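Flandale Early Learning Rooms
Progress report to the Ruchti Fund, second period
Prepared by Marlies Marti

Work covered in this report

The grant pays for two things: fitting out the second room at Flandale, and the family evenings that go with it. The first is nearly finished. The second started later than planned and is now running.

The second room

The floor was laid in the spring and passed inspection on the first visit. The low sinks are in. Stillirent supplied the temporary storage unit while the old cupboards were taken out, and it went back at the end of the hire period, so that line of the budget is closed. The new shelving from Trudura came with one set of brackets missing. We used the room without the top shelf for three weeks and did not move the opening date.

The outside door is still the original one. It sticks in damp weather and the closer is too strong for small children. Johanna Rüegg has two quotes and will send you the one we prefer. It can be paid from the contingency and we are not asking for more money.

Enrollment and attendance

We have 37 children enrolled across both rooms, and 20 of them joined after the second room opened. Between them they made 1297 attended sessions in the period. Absence was highest in the first weeks, mostly colds and a stomach bug that went through the younger group.

Waiting list families are now offered a place by start date – before, we went by age, and parents found that hard to follow.

Staff

Lingyun Liao joined as lead for the younger group. Xiomara Haddad finished her first aid renewal and has taken over the snack orders. We are still one assistant short in the afternoons and cover this from the morning team, which costs us overtime.

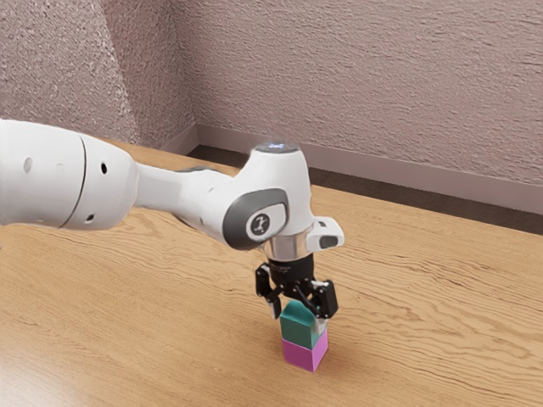 Page last changed: 14 August 2024

Play materials

We spent $353 on blocks, sorting trays and picture books, a little under the amount set aside. Block play is the busiest corner in both rooms. The older children sort by color first and then build. The younger ones mostly stack two or three and knock them down. The picture books in Spanish and Mandarin are borrowed most by families who come to the evenings.

Family evenings

Four have been held. Johanna Camenzind runs them and keeps the sign-in sheets. Parents asked for an earlier start, so the next ones begin at 5:30 and include supper. Child care during the evening was not in the original plan – we are covering it from our own funds for now.

Next period

Replace the outside door. Fill the afternoon post. Hold three more family evenings, the last in November. The final accounts for the second room will follow once Trudura has sent its closing invoice.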